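Gilles Barbier e a paz dos cestos
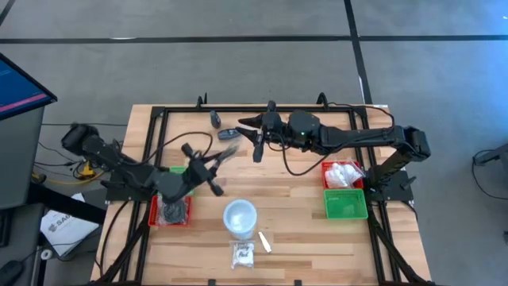

O tampo de madeira às riscas, com cestos vermelhos e verde, um copo e o saquinho «Tasty Pad».

Gilles Barbier recebe-me com um pedido de desculpa pela desarrumação que não consigo encontrar. Há uma gaveta aberta, é verdade, mas lá dentro os elásticos estão separados por largura. «Isto hoje está um caos», diz ele, e fecha-a com o joelho.

Barbier passou 11 anos no armazém da Grullau, uma distribuidora de material de escritório, antes de se dedicar a ensinar os outros a arrumar mesas. Não casas, não roupeiros: mesas. Publicou em maio um caderno de 100 páginas sobre o assunto, pela Trandelar, e confessa que o editor lhe pediu metade. «Cortei o capítulo das cadeiras. Ainda me custa.»

O método, se lhe quisermos chamar assim, assenta no cesto de plástico barato. Barbier desconfia de caixas com tampa («a tampa é onde as coisas vão morrer») e tem opiniões severas sobre organizadores de bambu. Prefere o vermelho e o verde porque se veem do outro lado da sala. Pergunto-lhe se as cores correspondem a alguma coisa. Demora a responder. «Corresponderam. Durante 5 semanas, o vermelho era para o que estava em uso e o verde para o que ia sair. Depois faltaram-me vermelhos.»

Na mesa dele, um cesto vermelho guarda uma coisa preta enrolada com ar de cabo, e outro tem um saco transparente cheio de coisas brancas. O verde, logo por baixo deste, parece vazio. Barbier defende os cestos vazios com um calor que outras pessoas reservam para os filhos. «Quem enche os cestos todos não arrumou, só mudou o problema de sítio. Eu deixo sempre um livre. A minha mulher acha que é mania e passa a vida a pôr lá as chaves.»

Sobre cabos, é capaz de falar uma tarde inteira, e quase o fez. Enrola-os largos, sem apertar, e abomina o nó no meio. Na Grullau chegou a inventariar 656 cabos que ninguém sabia de que eram – etiquetou-os todos com a palavra «talvez» e guardou-os. Quando a empresa mudou de instalações, foram os primeiros a entrar na carrinha.

Já o copo branco translúcido, na parte de baixo do tampo, tem um estatuto mais ambíguo. Um copo, explica ele, serve para o que é pequeno demais para um cesto: clipes, tampas de caneta, aquele parafuso que aparece depois de montada a estante Akton. «O perigo do copo é alguém beber dele. Já aconteceu, com o meu cunhado. Está bem, obrigado.»

E o saquinho com a etiqueta «Tasty Pad»? Barbier encolhe os ombros. Gosta do nome e gosta de sacos transparentes, e não lhe parece que deva mais explicações. Para ele, o que tem etiqueta pode ficar fora do cesto, desde que fique direito. É uma regra que inventou, admite, para não ter de se levantar.

Antes de sair, pergunto-lhe o que faria à minha secretária, de que lhe mostrei uma fotografia no telemóvel. Olha para ela com a delicadeza de um médico. «Começava por um cesto», diz. Depois amplia a imagem com dois dedos. «Mais de 5, talvez.» Oferece-me um dos dele, verde, e fica a ver-me pô-lo debaixo do braço, claramente arrependido.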